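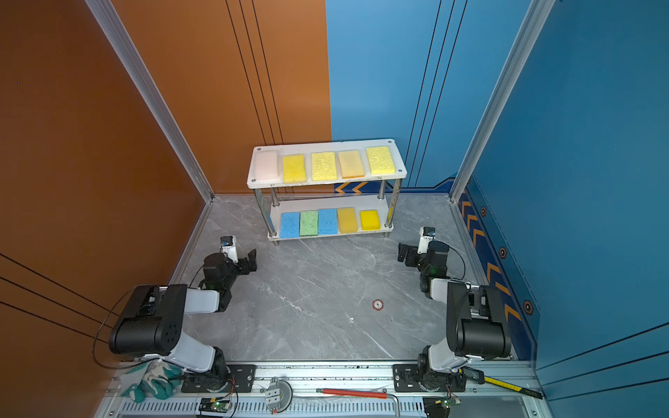
4.2 Putting the sponges on the shelf

We chose sponges for the second chore because almost every home and small shop we visited in Elbridge had a pile of them somewhere, and because they are so pleasantly uncooperative. A block of wood stays the size it was when you measured it. A sponge gives under the fingers, drags on whatever is next to it, and may tip over once it is let go. People deal with all of this without a thought, and we were curious to see how far a pair of arms driven by the Jirnach policy would get with the same job.

The task is easy to state. Sponges lie in a heap or loosely spread on the floor of the booth, and they have to end up on a small white two-tier shelf at the back, with no sponge resting on top of another. Figure 3 gives one view of the shelf with a row on each level and one with most of the sponges still on the floor. Color and order do not matter for scoring. We did think for a while about asking for sorting by color, as was done in our earlier work with the Torkstead bins, but Rima Abou Jaoude argued (rightly, we now feel) that it would mix up two questions, and that a person tidying a supply shelf is usually glad just to have things off the floor.

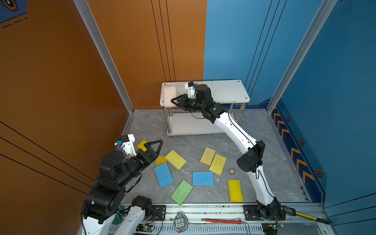
Over 40 trials the policy cleared the whole floor in 35, and we were happily surprised by that number. The remaining trials are worth a closer look, though, and Hanan Hattar went patiently through the recordings of each one. In 2 of them the fingers closed on a pair of overlapping sponges and carried both up together. In the others a sponge was set down too near the edge of the lower board, where there is less room for the gripper to back out, and it came away again as the arm withdrew.

Speed is a different matter, and here we would ask the reader to be as modest as we have learned to be. A full trial took nearly 41 times as long as the same tidying done by a member of the Semaan kitchen staff, who was kind enough to be timed during a quiet hour in February. Much of that went into small corrections just above the shelf. For a chore that can run overnight, such slowness may do no harm at all, but we would not yet offer the system to anyone who is standing there waiting for a sponge.

Figure 3. The shelving task, shown at two moments.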